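About Canness

Canness is a small workshop and teaching studio where people show robots how to do things. Some of our visitors come for an afternoon and some have been with us for years, and between them they have folded, pinched, lifted, wiped, sorted and set down more household objects than any of us would have thought to put on a list when we began.

We started in January with one borrowed bench at the back of the Piątek building and a single remote-control arm that Farah Oei had put together over a long winter. The idea then was simple enough. A person sat at the controls, watched the arm through a screen, and steered it through a job while everything was recorded. It worked well for big, slow movements. It was much harder for the small ones, the little squeeze and turn you do with your fingers when you pick up something round, and after a few months Azlan Lumbantobing suggested that we try holding the gripper ourselves. We have kept both ways of working ever since, and new people learn both before they settle on the one they like.

Most of our teaching by hand happens at ordinary tables, with a sheet of paper put down and an object or two on top. We like things that are a bit awkward to hold. A rounded white piece with a blue rim is a good one for beginners - there is only so much edge to get hold of, and you find out very quickly whether you have come in straight or crooked.

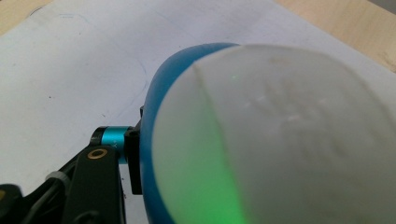 Canness Notes, Issue 13, page 4

If you're new here, you'll probably spend your first session with Charoen Sangkhawat, and you'll probably be told to slow down. Everyone is! The hand wants to hurry, especially on the way to an object, and a robot that learns from hurried hands picks up the hurry along with everything else. Charoen asks people to do the same pick 100 times in their first week, with a good break for tea in the middle, and then sits down with them to go through the recordings. You see your own habits very clearly that way. Some people always tilt a little to the left. Some open the jaws far too early, and some (I am one of them) hold on a moment too long before letting go.

We keep the bad tries as well as the good ones, as long as they are labeled. A fumble followed by a careful second attempt can be very useful to a learning system, and it's also a comfort to beginners to know that their clumsy mornings have a place on the shelf.

Then there is all the movement in between, which takes up more of our day than visitors expect. The jaws are open, nothing is in them, and the person holding the tool is still showing something: how far to stay from a surface, how to come around to the next job, what a room looks like from the gripper's side. We ask our people to treat those stretches with the same care as the pick itself, and to leave the walls and tables as they find them. Homes and workplaces have marks and smudges on the paint, and a robot that is going to be of use to anyone had better get accustomed to them early on.
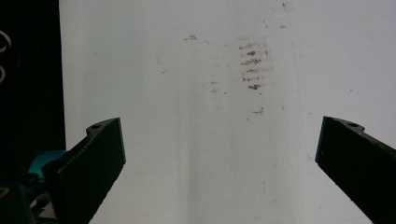 Afiq Harahap writes that the hardest habit to lose was looking at the object instead of thinking about where the fingers were going, and that after two weeks of holding the gripper, the remote controls suddenly made sense as well. My wrists were tired, Afiq adds, but I'd stopped fighting the thing.

We hear that quite often, and it's why the two kinds of training now sit side by side in our beginners' course. The course runs for six weeks, in small groups, and you don't need any background in engineering. We have had bakers, retired teachers, a piano tuner and a good many students, and so far 118 people have finished it. Our recordings go to two partners, Pestano and Rallstead, who use them in their own work on kitchen and storeroom robots, and everyone who contributes is paid by the session, including for the fumbles.

Fikri Teoh looks after bookings and the tool cabinet, and is the person to write to if you'd like to see the place before signing up. Come in comfortable sleeves, bring an object from home if you have one that you think would be tricky, and allow a little longer than you planned, as we do tend to talk.

Page last updated 23/09/2025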